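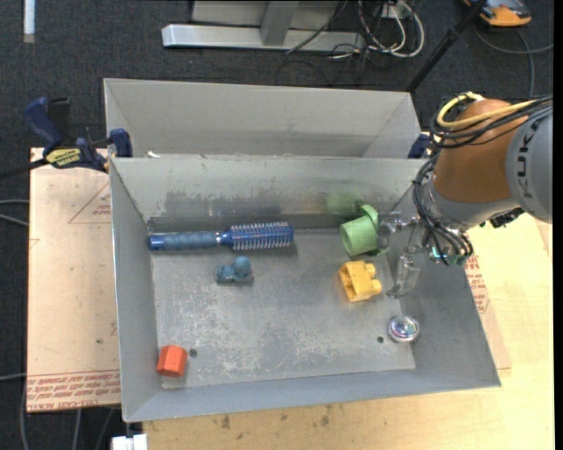 Drindo Bin Picking Cell – Open Day Demo Unit

Item no. 1134
Sold by Indgate, demo hall in Drultach

I get asked a lot what the Drindo is like to work with, so when we had the open day in June I kept notes at the stand all day long (my feet still haven't forgiven me!). The arm is a KUKA and the gripper has clear fingers, so you can see what you're grabbing even when it's right in the corner. We used plain metal bins, the same kind most of you have in the shop already.

We asked people to bring stuff from home, and boy did they. The hairbrush was a big hit – bristles are no joke for a gripper – and the green cup got its own little fan club. Shiny round things are still the hardest, so if your parts are polished, please come and try them with us before you order.

Angelica Sebastian ran the afternoon sessions and will run the next ones too. Groups are kept to 7 people so everybody gets a turn at picking the next object.

What you get:
Gripper with one spare set of fingers
Drindo software, one seat
Setup day at your place, up to 300 km from Drultach
Two metal bins

Not included: robot arm, table, clamps.

The Panasiuk camera mount fits too – order it separately, item no. 1230.

Want to see it run? Call the demo hall or write to us through the contact form and tell us what you'd like to pick up. Odd shapes welcome!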